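4. SORTING STATION: CARTONS AND OTHER DRINK PACKAGING

This section covers preparing empty drink cartons at the Sakbridge sorting table. Read section 3 (Assembling the table and bins) first. The table must be level and the bins hung before anything is sorted on it.

4.1 What belongs in the carton bin

The carton bin takes paperboard packaging that held milk, juice, soup, broth or plant drinks. Both kinds are accepted:

Gable-top or brick cartons from the refrigerated shelf
Long-life cartons with a foil lining

Paper cups, ice cream tubs and pizza boxes do not go in this bin, even if the local hauler takes them with paper. See the table in section 6 for these.

Note: The language on the package does not matter. Imported cartons are sorted by material, the same as domestic ones. If you can't read the label, look at the body. Folded paperboard with sealed seams goes to cartons.

4.2 Before you start

You will need:

The 2-gallon rinse pail from the kit
A dish brush or an old bottle brush
A cloth for wiping the tabletop
The cap jar, with its lid off

Set the pail to the left of the table, on the floor or on the side hook. The hook is rated for the pail when filled to the lower line only.

Caution: Do not fill the pail to the brim and hang it. The hook can pull out of the rail and the table may tip toward that side.

4.3 Preparing a carton

1. Check that the carton is empty. Pour any leftovers down the sink, not into the pail.

2. Lay the carton on its side with the cap facing up. Leave clear table around it so that you can get both hands to the ends. 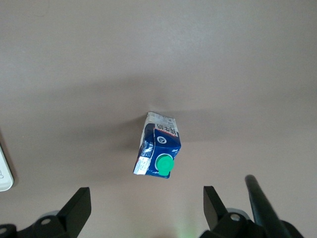
Text and layout: the user guide writer at MacLeod, Clevthorpe office

A carton with a screw cap, such as the blue one with the green cap, needs the cap taken off before flattening. A few creases along the edges are fine at this stage and do not affect how the carton is sorted.

3. Unscrew the cap and put it in the cap jar. If your hauler wants caps left on, skip this step for now and replace the cap after step 7.

4. Add a little water, close the opening with your palm, and shake for a few seconds. Empty the water into the pail. Repeat if the water comes out cloudy.

5. Open the folded ends. On a gable top, pull the two wings apart. On a brick carton, lift the glued corner flaps away from the sides and press them outward.

6. Press the carton flat with the heel of your hand, starting at the bottom and working toward the opening. Air has to get out, so keep the opening uncovered.

7. Fold the flat carton once if it is longer than the slot. The slot in the carton bin is 280 mm wide and takes a folded one-liter carton without bending the lid.

8. Drop the carton in. Close the lid.

Note: The molded neck under the cap will not flatten. Leave it in place. Cutting it out is not required and can leave a sharp edge.

Caution: Never stand on a closed carton to flatten it. A cap that is still screwed on can come off with force.

4.4 Caps

The jar holds plastic screw caps only. Pull tabs and foil seals go in the trash. Metal caps go in the metal bin. Color makes no difference, and you do not need to separate green caps from white or blue ones.

Empty the jar when it is full. If your area has no drop-off for loose caps, put them back on the flattened cartons or follow your hauler's instructions.

4.5 Cartons you are not sure about

Small cartons can be hard to place, especially ones with a lot of plastic on them. Check in this order:

1. Tear a corner. If it tears and shows paper fiber, it is a carton.

2. If it stretches and does not tear, it is a pouch. Pouches go in the trash.

3. If it is paperboard on the outside and a loose plastic bag on the inside, take the bag out. The board goes with paper and the bag goes in the trash.

Straws and their wrappers come off before sorting. Push-in straws are often left inside the carton – shake it and listen.

4.6 How often to empty the carton bin

The bin holds 18 one-liter cartons when they are flattened as in 4.3. Unflattened cartons fill it much sooner. In warm weather, empty it at least once a week even if it is not full. Many households tie this to pickup, for example the evening before a Monday collection.

To empty:

1. Lift the lid and fold it back until it clicks.

2. Raise the bin straight up off the rail. Do not tilt it toward you.

3. Tip the cartons into your curbside container. Do not bag them unless your hauler asks for it.

4. Wipe the bottom of the bin and hang it back on the rail. Both tabs must be seated.

4.7 Cleaning the tabletop

Wipe the top with warm water and a drop of dish soap, then dry it. Milk left on the surface will smell by the next day, and it gets into the joint where the top meets the rail. Use a soft brush there. Do not use scouring powder, which dulls the finish.

If the joint still smells after cleaning, remove the top by loosening the 2 thumbscrews underneath and wash the rail separately. Tighten by hand only when you put it back.

Replacement jars and hooks for the Sakbridge table are sold by Ovville under the spare parts list in section 16.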